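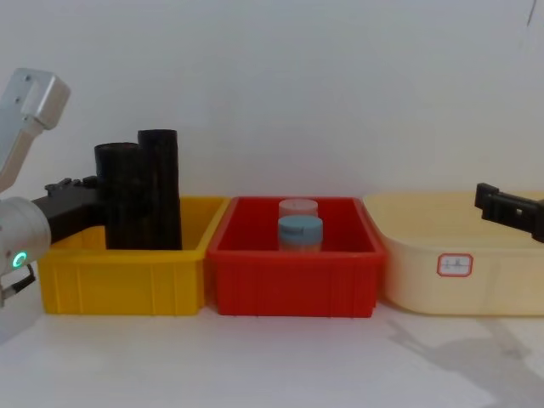
# Weritton Street Names

Saturday, December 5, 2020
By Emese Mészáros

A table of street names in the town of Weritton, with the date each name was first recorded, earlier names where known, and the source. It covers 588 streets, lanes and alleys inside the present town limits. Private driveways and parking lot access roads are left out.

## Files

- `streets.csv`: one row per street
- `former_names.csv`: one row per earlier name, linked by `street_id`
- `sources.csv`: maps, directories and council minutes

All files are UTF-8 with commas as separators. Dates are years only. An empty date means no source was found.

## Columns in streets.csv

- `street_id`: a number that does not change between releases
- `name`: the name as it stands on the current town map
- `type`: Street, Lane, Road, Alley or Court
- `first_year`: the earliest year the name shows up in a source
- `origin`: person, place, trade, plant, number or unknown
- `source_id`: points to `sources.csv`

## How it was put together

The current names were typed in from the town map. Earlier names came from 18 printed directories and the Gonstead survey sheets, which cover only the east side. Where a directory and a survey sheet disagree, the survey sheet is used and the directory spelling goes into `former_names.csv`.

The `origin` column is a judgment in many cases. Hajdu Lane is marked as a person because a family of that name owned the corner lot, but no record says the lane was named for them. Neltcombe Road is marked as a place.

## Known problems

- 11 streets share a name with another street in town. Use `street_id` to tell them apart.
- Two directories have pages missing under S and T.
- The spelling of "Saint" and "St." is not consistent in `former_names.csv`.
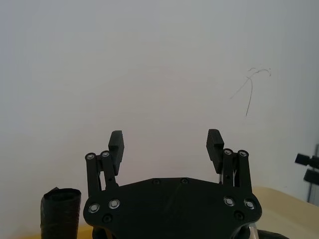 Somtochukwu Edet wrote in October that `first_year` is easy to misread as the year a street was built, and asked for a separate column. There is no good source for building dates yet, so the column stays as it is. It gives the year of the name only.

## License

Free to use and copy with credit. Send corrections with the `street_id` and a source.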